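Climedlow Community Workroom
Frequently Asked Questions

Who may use the workroom?
The workroom is open to any resident of Climedlow aged 16 or over. Younger visitors are welcome when an adult member stays with them for the whole session.

Do I have to become a member?
You may attend one session as a guest. After that, a yearly membership of $38 is required. Membership covers table space, shared hand tools and access to the pattern library. It does not cover materials.

How do I reserve a table?
Reservations are made through the Vetton booking page or at the front desk. Each booking lasts two hours. Members may hold up to two bookings at one time. A table that has not been claimed 20 minutes after the start of the booking will be offered to the next person waiting.

May I cancel?
Yes. Please cancel before 11 a.m. on the day of your booking. Repeated missed bookings may lead to a pause in booking rights.

Can I leave my project between visits?
Shelf space is limited. Projects must be labeled with your member number and the date. Items left for more than one month are moved to the Lukáč Street storeroom, where they may be collected during office hours.

Which materials are not allowed?
Spray paint, solvent-based glue and open flames are not permitted in any part of the building. Plaster, clay and paper pulp may be used at the sink tables only. Please do not pour leftover plaster down the drain.

Is there a kiln?
No. Air-dry clay is suitable for work done here. Members who need firing may ask the desk for a list of nearby studios.

Can groups book the whole room?
Yes, outside regular hours. The Urier Room, which adjoins the workroom, may be added at no charge. The room deposit is $300 and is returned once the space has been checked.

When is the workroom closed?
The workroom closes on public holidays and for one week in November for floor repairs.

Comments (3)

knitpurl_jo: Does the guest session include the shared tools?

Desk staff: Yes, guests may use all shared hand tools.

marsh_lane: Please consider longer evening hours in winter.

Contact the front desk | © Climedlow Community Workroom | Back to top
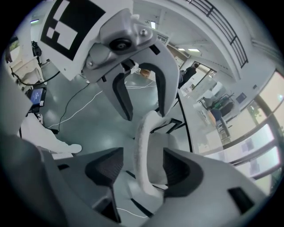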